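## 4. Changes in the Division of Work

### 4.1 The work before and after

In the kitchen room at Sikenstead, the handling of cups was always the smallest part of the job description and the largest part of the complaints. The task looks simple. A cup must be taken, turned, placed on a rack and later put away. In our first interviews, the kitchen staff did not describe it as hard work, but as work that breaks all other work into pieces. One assistant told us that she could never finish wiping a table, as there was always a new tray behind her back.

The arms were brought into this task in May, under the project name Pukar. The planning was done by Randix, the company that runs the kitchen, together with the engineering office Cormier. The staff were informed at a short meeting, but they were not asked which parts of the work they would like to give away. We come back to this point in Section 5, since many of the later problems began there.

We interviewed 19 employees, each of them two times, and we also spent time in the room while the arms were in use. The interviews were done by the first author and by Mirela Cavalcanti, who had worked in a similar kitchen before and who knew the words people use for things. All interviews were coded by both interviewers separately, and we discussed the differences until we agreed.

### 4.2 From handling to watching

The first change reported by the staff is that the hands became free before the head did. People no longer had to pick up each cup, but they still followed each cup with their eyes. In the words of one employee, "I am standing there and holding it with my stomach." Several others used similar pictures from the body. They said that their shoulders were better at the end of the shift, and that they were more tired in another way, which was difficult to name.
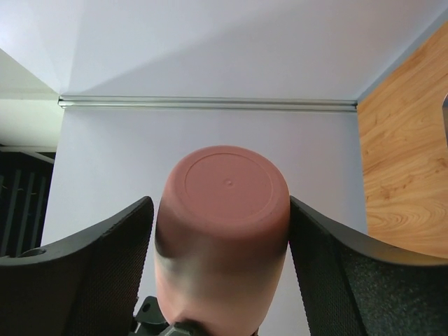

This kind of attention is hard to see for a manager. When a person carries a tray, everybody understands that she is working. When the same person stands two steps from the table and waits, she can easily be seen as having a free moment. Employees told us that they were often called away to other tasks exactly in such moments, and that they left with a bad feeling. Some of them began to hold a cloth in the hand, only to look busy. We do not think this is a small detail. It shows that the work of watching had no official place in the shift plan, although the new process depended on it.

There were also differences between the employees. Those with long experience in the kitchen trusted the arms more slowly, but they were quicker to notice when something was going wrong. Newer colleagues accepted the arms from the beginning and had fewer ideas about what could fail. The older group explained this by sound: they knew how a rack should sound when a cup comes down on it, and they listened even when they looked somewhere else.

### 4.3 Who may step in

The second change concerns the right to interrupt. Before, any person in the room could take a cup out of another person's way without saying a word. With the arms, this became a question of permission. The written rule said that only the shift leader may stop the process. In practice, the person who stood nearest did it, and the shift leader signed for it later. The situations that were discussed most often were those with two arms at the same rack, because the staff found it hard to say in advance which arm would move next.
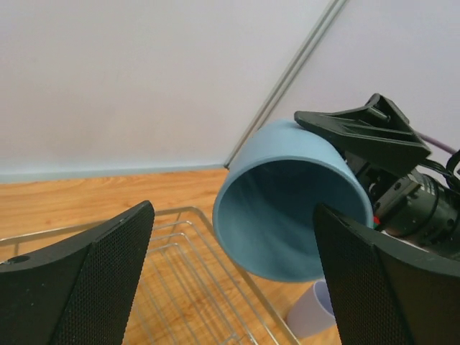
**Figure 2.** Blue cup held by one arm above the wire rack; the open fingers of a second gripper are in the foreground.

The number of such interruptions was not recorded by the kitchen, so we can only report what people told us. Almost all of them remembered a case in which they wanted to step in and did not. The reason was seldom fear of the machine. More often they were afraid to be the one who made the line slow. One employee, who works the Sunday shift with few colleagues, said that she steps in more freely on this day - "there is no one to ask, so I decide."

After the second round of interviews, the rule was changed, and now each person in the room may stop the arms. The staff welcomed this, but they also pointed out that the training had stayed the same. They had the right to stop the process and had not learned how to start it again, so in many cases they still waited for the shift leader to come.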